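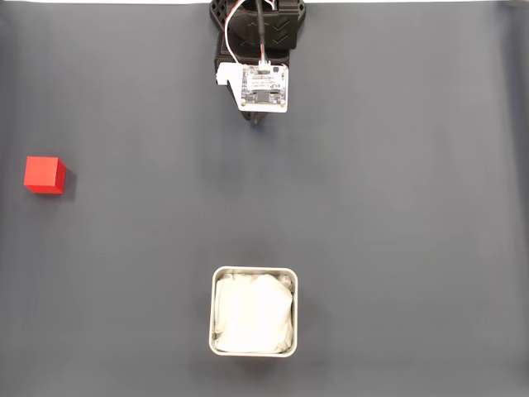
Re: Dehghan gripper kit – is it worth having for a small bench?

Home | Lists | Archive | Search | Subscribe

Print this message | E-mail this message

From: Afshin Safavi
To: Zundow small arms list
Date: 2024-12-05

Ramesh Tyagi wrote:

> We have a bit of money left that has to be spent before February and I am
> looking at the Dehghan gripper kit for our Rustano arm. The shop page is
> thin. It says "pick and place ready" and not much more.
>
> What I would like to know from anyone who owns one:
>
> 1. Does it go on the Rustano without making a new bracket?
> 2. Is the wiring as exposed as it looks?
> 3. How well does it do a plain job, such as a block into a tin, over and
> over again?
> 4. Is the support plan worth paying for?
>
> I have used the Cikero gripper before and got on with it, but the lead time
> is too long for us now.
>
> Ramesh

Ramesh,

I have had the kit since the spring, so I can answer most of this. We paid for it ourselves and I have no link with Dehghan beyond being a customer.

1. Fitting. The bracket in the box went straight on to our Rustano. The screws supplied were too short for our wrist plate, which is the older one, so I used longer ones from the drawer. If you have the newer plate you should be fine with theirs. Feed the main cable through the bracket before you tighten anything. I did it the other way round the first time and had to take it all off again.

2. Wiring. Yes, it is exposed. The thick black cable comes down through the middle of the bracket, and the thin coloured wires loop out on both sides before they drop to the white plug on top of the board. The board sits on the front of the gripper with no cover on it. On a bench with small parts I can live with that. If your arm has to reach into a box or past a shelf, I would want the loops tied back, leaving enough slack for the wrist to turn. We caught a loop on a clamp in the second week and pulled the plug out. Nothing broke, but the arm stopped halfway through a run and it took me a while to find out why.

Dehghan told me by e-mail that a cover is planned. They would not give a date.

3. The plain job. Ours is much the same as yours: a small red cube, and a square tin with crumpled white padding in it for the cube to land on. The sheet on the bench is a dark slate blue with a matt finish. We tried a shiny one before that and the overhead camera kept picking up reflections from the lamp.

I ran 200 picks with the settings as they came. 16 failed. Most of those were the cube slipping when it had been set down at an angle to the fingers, and the rest were drops on to the rim of the tin. I then slowed the last part of the approach and lowered the closing force a little, and did a shorter set of 45. 44 of those went in. I would not lean too hard on the second number as I was standing over it the whole time and putting the cube down fairly carefully.

The padding is worth copying. Without it the cube bounced, and twice it came back out on to the bench. Change it now and then, as it packs down in the middle.

The fingers themselves are fine for a cube. They are poor on anything round and poor on anything thin. There is a set of softer tips in the price list, which I have not bought. Someone here said last year that they wear quickly, so perhaps they could reply if they are still reading.

One more point on the camera. Ours looks straight down, and with the gripper in its rest position over the tin the fingers are partly hidden behind the board. That makes it hard to tell from the video whether they are fully open. I added a check on the finger position in the script and stopped relying on the picture for that. The script is short and I can send it if you want it.

4. Support plan. I took the first year because it came at a reduced price with the kit. I have written to them four times. Three answers came within a couple of days and were useful. The fourth, about the firmware forgetting its zero point after a power cut, took much longer, and the answer was to run the set-up again, which I was already doing. I have let the plan lapse. The manual covers the set-up well enough, though the page on cable routing shows an older bracket than the one I was sent, so ignore that drawing.

Against the Cikero: the Cikero is better made and the wires are inside the body. It is also heavier, and on the Rustano that matters once the arm is stretched out. I would still take the Cikero for something that runs all day. For teaching and for trying things out on a bench, the Dehghan does the job and parts are easy to swap.

If you do order, ask them to put in a spare plug and lead. They charged me nothing for it – I just asked in the notes box – and it is the part I would expect you to need first.

Let me know which wrist plate you have and I will look up the screw length.

Afshin

Previous message | Next message | Back to thread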